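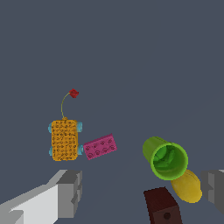

8. Faults during a simulated pick

This section covers stalled picks, dropped parts and contact faults in the Jestance simulator. It applies to the two-finger gripper with the wrist view turned on. For faults on the physical arm, use the Larkodow service manual instead.

8.1 Fault 153: finger contact before close

Fault 153 is raised when a finger touches any object before the close command is sent. The arm stops where it is and the episode clock keeps running. The usual cause is an approach path that brings a fingertip down on a neighboring object. Crowded layouts raise it most often, such as a toy car with a building brick right beside its wheel, or a cup with a second toy against its rim.

CAUTION: Do not clear the fault with the fingers still in contact. The solver will try to push the two bodies apart in a single step, and light objects can leave the work surface at high speed. If the same controller session is linked to a physical arm, the arm will follow the correction.

To recover:

1. Press Hold. Check that the status line reads HELD.

2. Unlink the physical arm, if one is linked.

3. Open the Contacts panel and note the name of each body listed against the left and right finger.

4. Raise the wrist 10 mm at a time in the tool Z direction until the Contacts panel is empty. Do not open or close the fingers during this step.

5. Select Clear Fault.

6. Replan the approach. Set the target to the object you want and turn on Check Neighbors.

7. Run the new path at 10 percent speed before returning to normal speed.

Note: If the panel still lists a contact after the wrist has been raised 88 mm, the object is caught on the finger. Reset the layout from the saved seed and start again from step 1.

8.2 Wrong grasp height on uneven objects

The planner takes grasp height from the highest point of the object's collision shape. A thin part on top of a body, such as a flower stem on a toy car, moves that point well away from the part that should be gripped. The fingers then close on the stem or on nothing, and the log shows GRASP EMPTY with no fault code.

1. Open the object in the Shape Editor.

2. Mark the thin part as Ignore for Grasp. Leave its collision setting on.

3. Save the object and reload the layout.

4. Repeat the pick. The reported grasp height should now fall within the main body.

Note: Layouts imported from Kramer files lose the Ignore for Grasp mark. Set it again after each import.

8.3 Reporting a repeat fault

If fault 153 returns after a replan, export the contact log and the layout seed and send both to Teun Mulder at the Lolatthorpe support desk. Do not edit the layout before exporting - the seed alone will not reproduce manual changes.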